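# Week 2 notes: collecting examples by hand

Hi all, these are my notes from the session, cleaned up a bit (only a bit!). If you missed it, read them before you sign up for a collecting slot, and bring your questions to the Bendevbridge room.

We spent most of the hour on one thing: what counts as one example. For the Umari set, an example starts when the jaws are open and over the table, and it stops when the object has been let go and the jaws are open again. Anything you do before that — setting out the table, wiggling the gripper to check it, changing your mind — stays outside the recording. I was sloppy about this in January and ended up with a folder of clips that all began with me thinking. The model learned to hover. It was very good at hovering.

Please also remember that we log failed grasps. If you drop something, finish the clip, mark it "dropped" and go on to the next one. Don't delete it, and don't do a quick second grab inside the same clip to rescue it. A rescue is fine as its own category, but you have to label it as one.

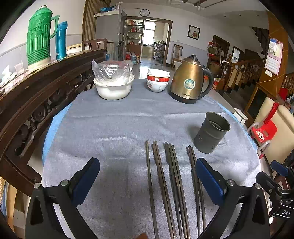 Variety is where most of you will lose points on the assignment, so let me go on about it for a while. I want the start of each clip to be different in a way that matters to the gripper, and swapping the tablecloth color doesn't do much of that. Thin things are great for this. Chopsticks lying lengthwise on a wrinkled cloth, a single one off to the left and others close together, give you several quite different grasping problems before you've even moved the holder. Picking up the lone one is mostly about getting low enough. Taking just one out of a cluster is a different skill, and I'd like to see both in your set, in mixed order.

The same goes for where things end up. If the target always stands to the right, the model can do well by always going right, and you won't notice until you test it somewhere else. Move the target between clips, and write down that you did.

For the assignment:

- 200 clips per pair, split over 2 different rooms
- no more than 40 clips in a row without resetting the table from scratch
- one line of notes per reset (what moved, what got added)
- labels in the Kalholm sheet, same spelling every time, please!

Upload to the Lã folder when you're done. Half-finished sets are okay to upload too, just put "partial" in the name so I don't start training on them by mistake.

Next time we'll look at splitting the clips into training and test sets. Keep your reset notes handy, we'll need them for that.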